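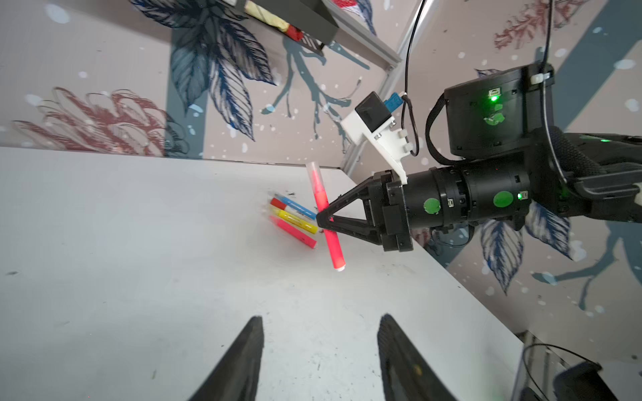
Figure 1. Gripper closed on a capped marker, with four more markers lying to the left.

Dendthorpe Technical Institute
Automation Laboratory, Handout 6: Setup and Care of the Two-Arm Cell

1. Purpose

This handout covers the daily check of the two-arm cell used in the Nigam project. Students must complete the check before the first run of each session and record it in the Stomine logbook. Read it together with the wiring sheet issued in Handout 5.

2. Base and Rail

Both arms are fixed to one aluminum rail at the front of the table. A loose base shifts every taught position on that side, so the base is checked before anything else.

With power off, grip the shoulder housing and press it firmly forward, then back. No movement should be felt. Check the bolts with the torque driver kept in the Cadonach cabinet. Do not tighten a bolt while the arm is energized.

Inspect the wiring at the control boards under the rail. A connector that has worked out of its socket is reported to the lab desk and is not pushed back in by students.
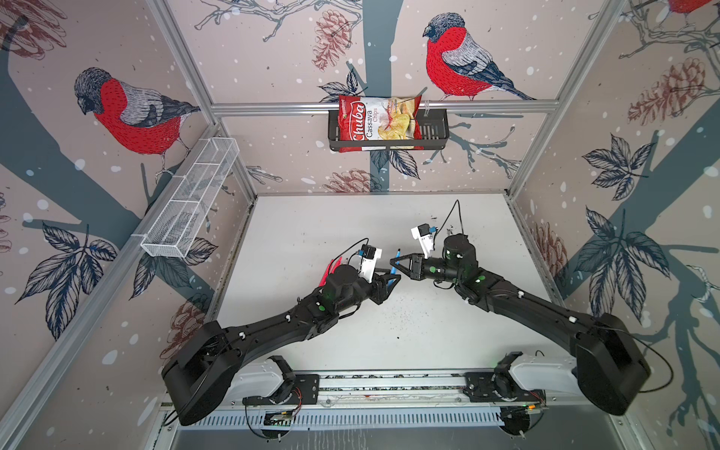
Figure 2. Both grippers at the middle of the table, with a blue pen upright between them.

3. Cables

Cables must follow the links and stay in their clips. At the wrist, leave enough slack for full rotation. Turn each wrist by hand through its range and watch the loop. If the cable pulls tight, release the nearest clip and reset it.

4. Grippers

Wipe the fingers with a dry cloth. Close each gripper on a marker at low force and lift it clear of the table. The marker should stay in place for a count of ten. Then repeat with a thin pen. If either one slips, inspect the fingers for wear. Fingers are replaced in pairs after 220 hours of use.

5. Table Surface

Brush specks and debris away from the work area, including the edges along the back and side panels. Ink marks are removed with a damp cloth at the end of the session.

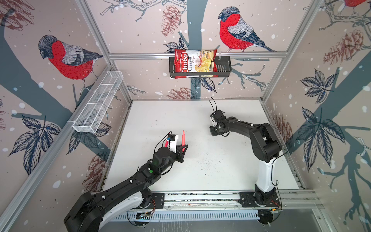
6. Records

Enter the hour reading for each arm, any clip or finger replaced, and your bench number. Logbooks are collected on Wednesday. Faults found after 1830 are entered on the night sheet, and the cell stays off until the sheet has been signed.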